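4. Evaluation of the Kandurberg kit on household appliance tasks

4.1 Scope and purchase

The Kandurberg is sold as a bench-top manipulation kit for small labs and product testing groups. It comes as an arm, a two-finger gripper, a wrist camera, a controller and a software licence. We bought ours through the regular sales channel in September 2021 and paid list price. The supplier had no say in the choice of tasks and did not see the results before submission.

Our interest was narrow. Groups that test kitchen appliances, or that study how older people manage at home, often want an arm that can open doors, turn knobs and move food in and out of an appliance many times over. They seldom have a robotics engineer on staff. We therefore judged the kit on what it does in the hands of a technician with general bench skills, using the supplied software and the printed manual.

Two other products were used for comparison where it made sense. The Pornex gripper is sold separately and fits the same wrist flange. Gretell is a teaching package, supplied as software only, that replaces the kit's own recording tool. Both were used under the ordinary commercial licence.

4.2 Set-up

The kit arrived in two cartons. Unpacking, bolting down and cabling took one technician most of a working day. The longest step was levelling the base plate, as the four supplied shims were all the same thickness and our bench was out of true by more than they could correct. We cut extra shims from aluminium sheet.

Calibration of the wrist camera follows a guided routine in which the arm visits a set of poses over a printed target. The routine ran through on the second attempt. On the first it stopped without an error message, and the manual does not cover this. The supplier's help desk answered our email the next morning and told us to restart the controller with the camera unplugged, then plug it in once the status light had settled. We have had to do the same thing several times since.

Reach was set at 633 mm from the base axis to the fingertips, which is the largest value the software allows with the standard fingers fitted. All appliances were placed inside this radius. The work surface was a grey countertop with a plain white wall behind it, and the overhead lighting was left as it was for office use. No markers or coloured tags were put on the appliances.

The wrist camera looks down the length of the gripper, so the two black fingers are always in its view. Figure 3 shows the fingertips in front of the toaster oven used in the food handling tasks, with a loaf on the wire rack behind the glass. The fingers take up a fair part of the lower image. The kit's software masks them out before looking for objects, and the mask is fixed at the factory for the standard fingers. When we fitted the Pornex gripper the mask no longer matched, and we had to draw a new one by hand.

4.3 Tasks

Tasks were grouped by appliance. For the toaster oven they were: approach the front of the oven and stop short of it, take hold of the door handle, open the door, take hold of the loaf, withdraw it, set it down on the counter, and close the door. Each was recorded as a separate skill, so that a failure in one could be seen without being mixed up with the others. The door opening task was also run with the rack empty.

Skills were taught by hand guiding. The technician holds the wrist, presses a button on the collar and moves the arm through the motion. The kit stores the path together with camera images and finger width, and fits a motion to several recordings of the same skill. The manual recommends at least 18 recordings for each skill, and we used that number throughout. Blair Leckie did all the teaching. Gráinne Mac an tSaoi repeated the door opening recordings to see whether a second person's style would change the outcome, and we saw no difference that we could separate from ordinary variation.

Food presented its own trouble. A loaf is soft, and its crust gives a different grip from one batch to the next. The standard fingers are flat and hard, and at the default closing force they left dents. We lowered the force to the second-lowest setting for all bread tasks. The lowest setting let the loaf slide when the wrist turned.

Before each run the appliance was placed by eye, with its front face turned a little to one side or the other. We did this on purpose. A fixture would have given tidier results, but people who use ovens at home do not bolt them down.

4.4 Results

Over the full study the arm made 2000 logged attempts, of which 546 were on the toaster oven. We report behaviour by type of task in the text and give the complete log in the supplementary file.

Approach was dependable. The arm stopped short of the front of the oven as taught, and contact with the housing was rare. Where contact did happen it followed a change in the angle of the oven that was larger than anything in the recordings. The arm's contact stop worked every time, and the housing was not marked.

Taking hold of the handle was the weakest skill. The handle is pale against a white panel, and under even office lighting the software often placed its edge too high. The fingers then closed above the handle or caught it with the tips only. Moving a desk lamp to one side, so that the handle threw a stronger shadow, made a clear improvement. The manual makes no mention of lighting direction, and we think it should.

Opening the door went well once the handle was held. The kit's software lets the wrist give slightly under load, and this allowed the fingers to follow the curve of the door without being taught it exactly. Closing the door was easier still, as a push with closed fingers was enough.

Removing the loaf was mixed. The fingers had to pass over the front edge of the rack, and with the standard set there was little room to spare. Most failures were light touches on the rack that triggered the contact stop. Finbarr Ó Briain suggested coming in higher and lowering the wrist only at the loaf, and this cut the number of stops noticeably. The Pornex gripper has slimmer fingers and did better here from the start, though it was slower to open and close.

Gretell saved time in teaching. Its recording screen shows each path as it is made and lets the user trim the ends, where the kit's own tool requires the whole recording to be done over. It did not change how well the finished skills ran. A lab that expects to teach only a few skills will get by without it.

4.5 Maintenance and support

One cable was replaced during the study after its jacket split near the elbow. The supplier sent the part under warranty and it arrived within the week. Crumbs collected between the fingers and had to be brushed out at the end of each session. The fingertips are held by small screws that worked loose under repeated use, and we added a check of these to the start-up list. Thread-locking compound would likely help, but the manual warns that it voids the finger warranty.

Software updates are frequent. We froze the version at the start of the study and did not update until the last run was logged. A short trial of the newer version afterwards showed the same handle errors under the same lighting.

4.6 Suitability

For a group without a robotics engineer, the kit is usable as sold. The hardware is sound for its price class and the teaching method can be learned in an afternoon. Buyers should plan for extra shims, a movable lamp and, if they intend to work inside small ovens, slimmer fingers. The default closing force is too high for soft food and should be lowered before the first attempt. The limits we met with pale handles on pale appliances are likely to affect other kitchen goods as well, and section 5 looks at these using the kettle and microwave logs.

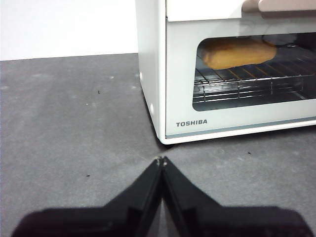 Figure 3. Wrist camera view of the gripper and toaster oven, with a loaf on the rack.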